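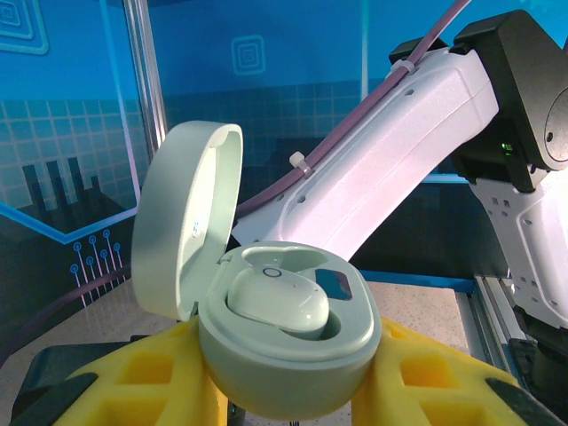
Small Things That Open and Shut
Product Form and Packaging, second-year option
Handout for session 6: the lid
Tutor: Felicja Jakubowski

Read this before Tuesday. Last year most of the group read it during Tuesday, which I could tell from the rustling.

1. Where we have got to

So far we have dealt with boxes as if they were mainly walls. From this week they have lids, and most of what people like or dislike about a small box turns out to live there. Ask anyone to describe their earbud case and they will open and shut it at you while they think. I have sat through whole meetings to that sound.

The brief from Clilletti (the practice one, so please stop writing to them) asks for a case for two small objects that will be opened with one hand by somebody who is looking at something else. Keep that somebody in mind. They are on a platform, it is raining, and they do not care about your radius.

2. Terms we shall use

Seat: the hollow an object sits in. A good seat tells you which way round the thing goes before you have tried it the wrong way.

Proud: standing above the rim. An earbud that sits proud can be got hold of. One that sits flush has to be dug out with a fingernail, and people with short nails will hate you by name.

Flip lid: joined to the base and swings up. Can't be lost. Can be snapped off, given time and a back pocket.

Loose lid: comes away altogether. Cheap, easy to clean, and under the sofa.

Snap: the last little bit of travel, when the lid decides to shut. Students spend too long on this and I have given up trying to prevent it.

3. The empty seat

A case for a pair spends a good part of its life holding one. One is in an ear, or in the wash. Your design has to look right with a seat empty, and the empty seat has to say plainly what is missing. The kidney-shaped recess is the usual answer for earbuds, and a decent one: not quite round, so there is only one comfortable way in, and shallow enough to see at a glance that there's nothing there.

Compare the tray in the Wanel sewing kit from session 2, where every hollow is the same circle. Six months on, nobody in my house could say what had been in any of them.

4. Other objects for comparison

You will draw lids from more than one family. Look for how each one wants to be held, and what it does with its lid once it is open.

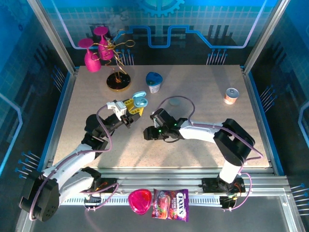
Fig. 2. Light blue case, open, with other objects on the table: wine-glass holder, yogurt cup, small can.

The yogurt cup is worth more of your time than you will want to give it. Its blue lid is a rounded triangle, and a triangle offers the thumb a corner in a way that a circle never does. Draw it from above first. If your corners come out sharp you have drawn a slice of cheese, so start again.

The can has an orange and white label and a silver lid. Leave the label until last, or leave it out. I am marking form, and I have already seen a great many carefully lettered cans attached to very poor ellipses.

The wine-glass holder has no lid at all. It is in because twisted gold wire carrying two pink glasses at different heights is a useful reminder that things can be held without being enclosed. It is also very hard to draw, which will keep the fast ones quiet.

5. Exercise

Draw one flip-lid case three times: shut, half open, fully open. Same viewpoint each time, pencil, no ruler. Mark the hinge line in red on all three. It should be in the same place. It won't be.

Then write 200 words on a container you own and dislike. Be exact about what annoys you. "It feels cheap" is not exact. "I have to use my teeth" is.

Those doing the long option write 1,390 words instead, on one container in daily use. The figure came from the school office and I have asked no questions.

6. Reading and materials

Tokarz, the chapter on closures. Skip the history unless you have a train journey ahead. The Kuncombe drawer in the studio has spare cases to handle; put them back shut, and with whatever was in them.

Bring a soft pencil, a red one, and one lidded thing small enough for a coat pocket. Lunch boxes are not small. We had this conversation in April.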